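Warnora 54 Bedside Supply Cart

Product page updated April 26, 2025

The Warnora 54 is a closed supply cart for inpatient wards, outpatient clinics and day surgery units. It holds dressings, IV start supplies and linen in a locked cabinet that fits beside a standard hospital bed without blocking the bed rail. The cart is made by Vitale and sold through Eseck, which also handles installation and spare parts.

The cabinet is powder-coated steel with welded corners. Overall height is 948 mm, measured from the floor to the work surface with the casters fitted. Drawers run on full-extension slides and can be removed for cleaning without tools. Drawer dividers are ordered separately.

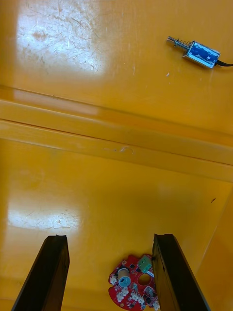

Two of the four casters lock. The locking pair is fitted at the handle end as standard and can be moved to the opposite end on request — specify this on the order form, as the caster plates are drilled at the factory.

Access is by keypad or staff badge. Each drawer has its own latch, and all latches release together when a valid code is entered. If the battery is flat, the cabinet opens with the mechanical key supplied. Keys should be held at the nurse station and not on the cart.

The controller records every opening with the time and the user code. Records can be exported over the ward network or copied at the cart through the service port. Memeo stock software reads the export file directly; other systems may need a conversion step.
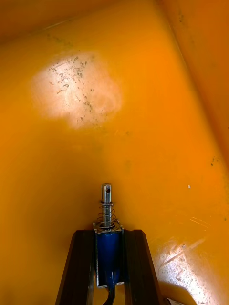

Eseck customer review: We moved from open shelving to the Warnora last November. Restocking is faster and the drawers stay in order. My one complaint is the keypad beep, which is too loud on a night shift. The volume setting is in the service menu and we needed the manual to find it.

The keypad volume has two levels and can also be switched off. The setting is kept when the battery is changed.

Cleaning: wipe down with the disinfectant in use on the ward. Chlorine-based products are acceptable if rinsed off. Do not spray liquid directly at the keypad or the latch openings.
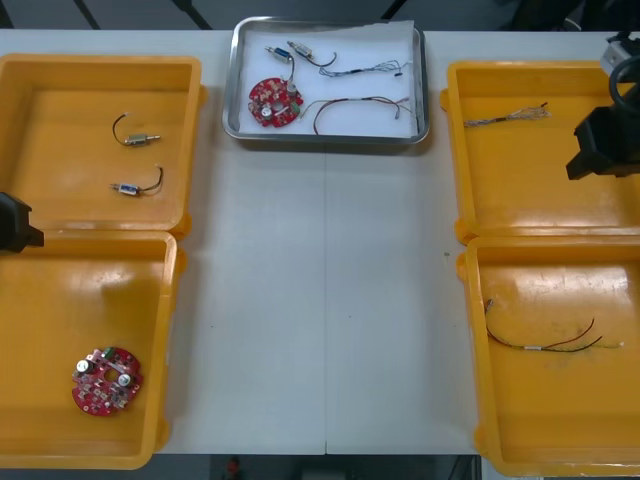

Warranty is 2 years on the cabinet, slides and controller. Casters and batteries are treated as wear items. Replacement latches are supplied as complete units and are fitted from inside the cabinet with the drawer removed.

Ordering: quote the cart name, the caster position and the access type. Badge readers must match the card format already used on site — send a sample card with the order if the format is not known.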